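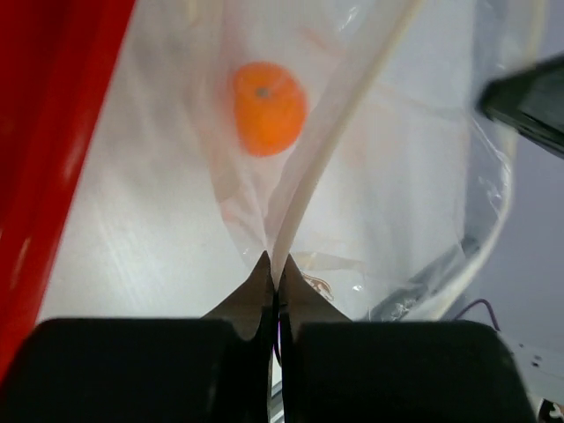 A single orange fruit in a translucent plastic bag.

2020-07-21

Posted by Saskia Treloar

The Katene Street allotment association has asked its members to comment on a proposed change to the way shared produce is handled during the harvest months. As a plot holder of six seasons, I have submitted a written response, and I set out the substance of it on this page for those who could not attend the meeting by telephone.

Under the present arrangement, members leave surplus fruit and vegetables on the covered table beside the north gate. Anyone may take from it. The proposal would replace the table with a weekly sign-up, under which members state in advance what they expect to bring and what they wish to receive. Ryota Fujimoto, who drafted the proposal, argues that the table encourages crowding at the gate and that a good deal of produce is left out in the sun until it is no longer fit to eat. Both points are fair. I walked past on several evenings in June and saw lettuce that should have gone to the compost two days earlier.

My concern is with the advance notice. A member with a large bed of beans can predict a harvest with some confidence. A member with one young plum tree cannot. Under the draft rules, produce that has not been listed by noon on the day before collection would not be accepted, and this would exclude many of the small and irregular gifts that the table has always received. I would ask that the deadline be moved to the morning of collection, or that one shelf be kept for unlisted items.

There is also the matter of packaging. The draft requires that all produce be bagged and labeled with the plot number and the date of picking. The association estimates that 600 bags would be needed between now and the end of the season. Huia Ellery has suggested that members bring their own containers, and I support this for root vegetables, squash and anything else with a firm skin. Soft fruit is more difficult. It bruises in deep containers, and it sweats in closed plastic if left for more than an hour or so. Paper punnets are available from the garden supplier in Tudusholm in packs of 40, and I have asked for a price.

Labeling seems to me sensible in any case. Last August I took home a bag of what I believed to be mild peppers. They were not mild. Elsie Whitcombe, whose plot they came from, was most apologetic and has since grown a different variety along the south fence.

The proposal is silent on members who do not use the internet. The sign-up would be hosted online, and at least 20 plot holders currently receive all notices by post — among them several who have gardened at Katene Street since it opened. Ánh Tiêu has offered to take listings by telephone. I am grateful for the offer, but the duty should be written into the rules and shared among two or three people, so that it continues when one of them is away.

Written comments will be accepted until the first week of August and may be left in the box by the tool shed or sent to the secretary. Members who wish to see the full draft may request a paper copy. The table will remain in use until a decision has been made, and those leaving produce are asked to place it at the shaded end and to take home anything of their own that remains the following morning.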